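Gellbridge teaches robot arms to clean a whiteboard, 118 wipes at a time

Press information
For immediate release, September

Gellbridge, the small firm that makes Tostix remote-control kits for robot arms, has opened its library of hand-taught tasks to outside users. The first set covers wiping a whiteboard, a job most offices have been putting off for years.

The library holds 1000 recorded runs across a range of desk jobs. Each run was made by a person at the controls, moving a pair of small handles while the arms copied every movement, including the hesitant ones. The whiteboard set accounts for 118 of them. Operators were asked to work at their own pace, and did, which is why the longest run lasts 90 seconds and contains what the team's notes call "a pause for thought".

Anyone who has tried to steer a robot arm from a chair will know that it makes an ordinary adult feel five years old. Picking up an eraser is fine. Keeping it flat while moving it sideways is where people start to lean in their seats and hold their breath. Gellbridge has kept the wobbly early attempts in the library, marked as such, so that users can decide for themselves whether to train on them.

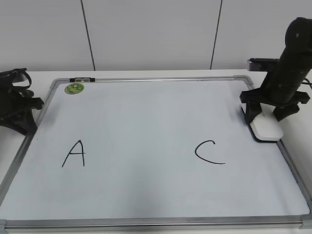
Tostix records what the operator's hands do and what the arms do in reply, and stores the two side by side with the video. That matters most when the tool is touching something. An eraser held a hair too high cleans nothing, and one held too low shoves the board across the table. With the eraser down near the upper right corner and an A and a C still on the board, the operator has to choose a route, and no two operators choose the same one. Some go straight for the nearest letter. Others tidy the corners first, a habit the firm suspects they do not have at home. The letters are written by hand and vary from run to run – handwriting at Gellbridge needed no special effort to make it uneven.

The recordings were made with Nutsugah, a workshop that lends bench space and patient people to robotics projects. Its operators had between them no earlier experience of remote control. New starters were given a morning to practise, then put to work after lunch. By the end of the project they had also produced 166 runs of folding a tea towel, which will follow in a later release once everyone has agreed on what counts as folded.

Britier, which supplies training software to small manufacturers, is the first outside user. It plans to use the whiteboard set to test how many demonstrations a learner needs before it can manage letters it has not met.

The whiteboard set is free for teaching and research. Commercial users pay a yearly fee, set out on the Tostix pages along with file formats, a setup guide and the operators' own notes, which have been corrected for spelling but not for tone.

Notes for editors

Gellbridge designs and sells remote-control equipment for two-armed robots. Tostix is its main product. Visits to the recording bench can be arranged through the press desk, mornings preferred. Visitors are welcome to try the controls and may ask for their run to be deleted afterwards.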